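### Do you really need the glossy one?

Every September the Drestthorpe showroom sends round its living room list, and every September the most expensive thing on it is a dark table polished like a piano. I have been asked to say something nice about them. I'll try.

They do look grand in a shop. Shop lighting comes from overhead, the floor is pale, and somebody has been over the top with a cloth ten minutes before you walked in. Mi-kyung Yook, who sold furniture at Jekdale for years before joining us, reckons customers spend longer looking at the shine than at the legs. Ask her what came back most often and she'll tell you: dark gloss tops, with complaints about scratches.

My own doubts are more about where people put them. A room with tall windows and long sheer curtains sounds like the natural home for one, and the brochures certainly think so. But stand with the light facing you and the top stops being a table. It turns into stripes, pale where the curtains are and dark in between, and you'll be looking at those every afternoon until you move it or draw something heavier.
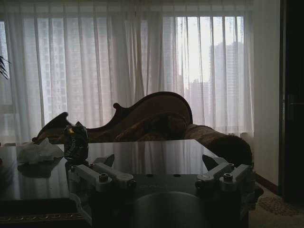 Then there is the trim. Carved gold-brown edging is back, apparently, usually sold alongside an ornate sofa so that the two can shout at each other. I don't mind a bit of carving. I do mind dusting it, and a row of small raised ornaments needs a soft brush and more patience than I have on a good day. The Rumard leaflet says to allow 30 minutes a month. I'd like to meet whoever timed that.

Ye-seo Won disagrees with nearly all of this and has asked me to say so. She thinks a dim room needs one thing in it that catches the light, and that a matt top in the same spot would look like a hole in the floor. Fair enough. She also owns a great many coasters.

If you are still tempted, ask to see the table beside a window, with the shop lights off, and look at it sitting down. The cheapest on this year's list is £347 and the dearest £1251, and I couldn't tell you what the difference buys. Replies to the usual address, please, especially from anyone who has kept one unmarked.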